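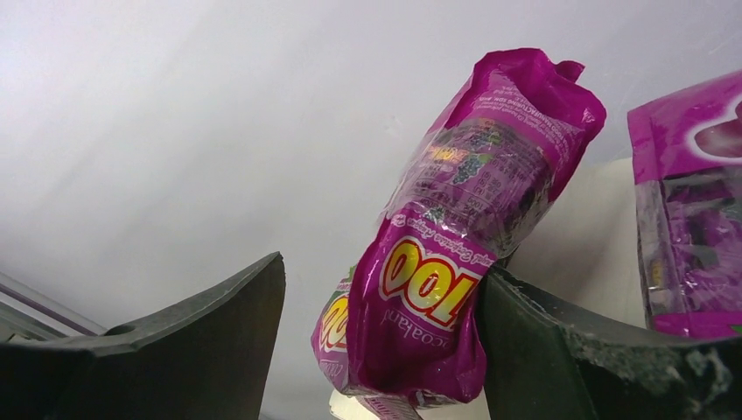

The Slack in the Pouch: Reading a Soft Package From the Wrist

A gripper that holds a cardboard box knows a good deal about it. The distance between the fingers is the width of the box, the motor current is a fair stand-in for force, and neither number changes much once the fingers have stopped. A snack pouch gives up far less. The film folds under one finger before the other has arrived, the air inside moves, and the weight of the contents settles wherever the folds allow. Finger position describes where the hardware is and says little about the package.

The group at Groter, working in its test hall at Innes, has spent the past two years on that gap. Its method, called Urnetti, drops the assumption that a grasp is a single event with a clear end. It treats closing on a pouch as a series of small moves, and after each one it asks a wrist camera what the film has done.

One side first

In the opening photograph the right finger is pressed into the side of a magenta grape-flavored pouch, low down, and the film has creased and folded at the contact. There is still a strip of background between the pouch and the tip of the left finger. A controller that counts any contact as a grasp would be wrong about this state, and so would one that counts it as a miss.

Urnetti calls this one-sided contact and gives it a label of its own. The full set has four labels: free, one-sided, closed and slipping. Earlier work on parallel grippers mostly used two, open and closed, with a force threshold to separate them. With rigid goods the time between first and second contact is short and can be ignored. With film packaging it is long, and much of what later goes wrong is decided in it. If the first finger pushes a pouch sideways into its neighbor, the second finger may arrive against two layers of film from two different packages. If the first finger folds the film too far, the second closes on a pleat with nothing behind it.

What the network sees

The input is a short run of wrist camera images and the commanded finger width. No force sensor is used. The Prerar gripper on the test arm can report motor current, and the group logs it, but the signal was left out of the model after early runs showed that the current for a folded pleat and the current for a full pouch overlapped over most of their range.

The images are cropped to a band around the fingertips before they reach the network. The crop matters more than its simplicity suggests. With the full image, the model learned to read the printed artwork and did well on packages it had been trained on and poorly on everything else. With the crop, the artwork is still partly present, but the strongest features left are the outline of the film against the fingers, the highlights along its creases and the width of any gap.

Highlights were expected to be a nuisance. Glossy film throws bright streaks that shift with every small motion, and the usual response is to diffuse the light until they fade. The group did use diffuse light, but kept the remaining streaks and did not filter them. A crease that is being made produces highlights that grow longer between images. A crease that is being carried along by a moving pouch produces highlights that keep their length and change position. The difference turned out to be a usable cue for telling a pouch that is yielding from a pouch that is being pushed.

Labels came from people. Annotators marked sequences by hand, with the rule that one-sided contact requires visible deformation on one side and a visible gap on the other. Sequences where the second side could not be seen were set apart and used only for testing. The rule is strict, and it discards material, but an earlier version that allowed annotators to guess gave a model that guessed as well.

The closing loop

The controller built on these labels is plain. While the label is free, the fingers close at normal speed. When it changes to one-sided, the fingers stop and the wrist moves toward the contacting finger's side until the gap on the other side is gone or the label changes. The pouch stays where it stands and the gripper centers itself around it. When the label reads closed, the fingers take up a small fixed amount of extra travel and the arm lifts. Slipping, at any stage of the lift, sends the arm back down for another attempt.

Wrist correction is the part that takes time. Each correction step is followed by a pause so that the film can settle, and shortening the pause degrades the labels sharply. Film creeps after it has been pressed. An image taken too soon shows a state that will not last.

The trial

The group compared the loop with a conventional controller that closes to a set current and lifts. Both ran on the same arm with the same fingers, and each made 144 picks. The packages stood close together on a pale surface, some upright and some inverted, so that a finger entering beside one pouch often had a second pouch near its outer edge.

The conventional controller failed on 40 picks. Urnetti failed on four. A failure was any pick in which the pouch was dropped, a neighbor was lifted with it, or the film was punctured.

The failures of the conventional controller fell mainly into the first class. The fingers closed on a pleat, reached the set current and lifted, and the pouch rolled out as its contents shifted downward. Double picks made up most of the rest. Of Urnetti's failures, two came from a neighbor that touched the outside of a finger during correction and was pushed over. In the other two, a transparent area in the film sat exactly at the fingertip, and the model read the pale background seen through it as a gap.

The second fault is the more serious one for anyone planning to use the method. Clear windows are common on snack packaging, and the cue the model depends on most is the one a window imitates. The group has tried adding more windowed packages to the training set and reports that this reduces the error without removing it. A second camera with a different view would settle most cases, at the cost of the single-camera setup that makes the system easy to mount.

Limits

The comparison has a further weakness. The conventional controller was tuned once, for the full mix of packages, and was not retuned for each. A packing line that handles one product all day would tune for that product, and the difference would shrink. The results apply to mixed goods, where retuning is not practical.

Speed is the other reservation. Urnetti was slower on every package type, and the extra time is spent almost entirely in the settling pauses. On pouches that were well centered to begin with, the loop gained nothing and still paid for at least one pause, since the model asks for a confirming image before it will report closed. The group is testing a version that skips the confirmation when both fingers show matching creases – the easy case, and a frequent one.

Fingertip wear has not been studied separately. Surface condition affects both friction and the look of the finger edge in the crop, and the present model was trained on fingers in mixed condition with no record kept of which were which. New tips will be logged from first use when the next round of trials starts at Innes in May, with a wider set of film types and the windowed packages counted as a group of their own.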